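4. Recording a delay event and preparing a claim notice

This section covers the steps for logging a delay event in Vomwood and turning it into a notice of claim. It applies to contract administrators and site staff with Editor rights. If you only have Viewer rights, ask your project administrator to change your role before you start.

You will need:
The signed contract, including any particular conditions
The current approved program
Site diaries and correspondence for the dates in question

4.1 Open the event log

1. Sign in and select the project from the home screen.
2. Click Contract, then Events.
3. Click New event. A blank record opens with the status Draft.
4. Enter a short title. The title can hold up to 82 characters and will print at the top of the notice.
5. Enter the date the event began and the date your team first became aware of it. These are separate fields and both must be filled in.

Note: The notice period is counted from the awareness date unless your project administrator has changed this under Contract settings. Check the setting against the wording of your own contract. Vomwood does not read the contract for you.

4.2 Attach records

1. In the open event, click the Records tab.
2. Drag files into the panel or click Browse. Up to 50 files can be attached to one event.
3. For each file, choose a record type: diary, letter, instruction, program, photo or cost.
4. Click Save records.

Files with no record type are kept with the event but are left out of the notice bundle. If a file is already held in the Mivholm document store, use Link instead of uploading a second copy. Linked files keep their original revision number.

Caution: Deleting a linked file from Mivholm also removes it from every event that uses it. The bundle will then show a blank line in the index. 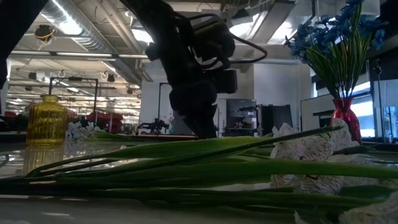
Fotidbridge, 1st August

The steps from here on apply to release 2 and replace the earlier text on notices. Projects set up before this release keep their old templates until an administrator switches them over.

4.3 Create the notice

1. Open the event and change its status from Draft to Ready.
2. Click Create notice.
3. Choose the template. Majali is the default for building work. Use the civil template if your contract has separate clauses for ground conditions.
4. Type the clause number under which the notice is given. Include sub-clauses.
5. Describe the event in the text box. State what happened, when it happened and which activities are affected.
6. If you do not yet know the full effect on time or cost, tick Interim. The notice will state that further details are to follow.
7. Click Preview and read the whole document.
8. Click Issue.

Once issued, a notice cannot be edited. To correct an error, issue a new notice and select Supersedes in the reference field. Both remain in the register.

Caution: Issuing a notice in Vomwood records it and sends a copy by email. Some contracts require delivery by hand or by courier to a named address. Check the communications clause and send a signed paper copy if one is called for.

4.4 Set reminders for further details

1. On the issued notice, click Follow-up.
2. Enter the due date for the detailed claim.
3. Add the people who should be reminded. At least two are required, so that a reminder is not missed when one person is on leave.
4. Click Save.

Reminders stop when the detailed claim is issued or the event is closed. Closing an event does not withdraw the notice.

4.5 If the Issue button is gray

Check that the awareness date is filled in, that the clause number is not blank and that the event status is Ready. If all three are in order, your account may not have issuing rights on that project. Requests for issuing rights go to Ghassan Hattar at the Fotidbridge support desk, with the project number in the subject line.

For assessing the time effect of an event against the program, go to section 5.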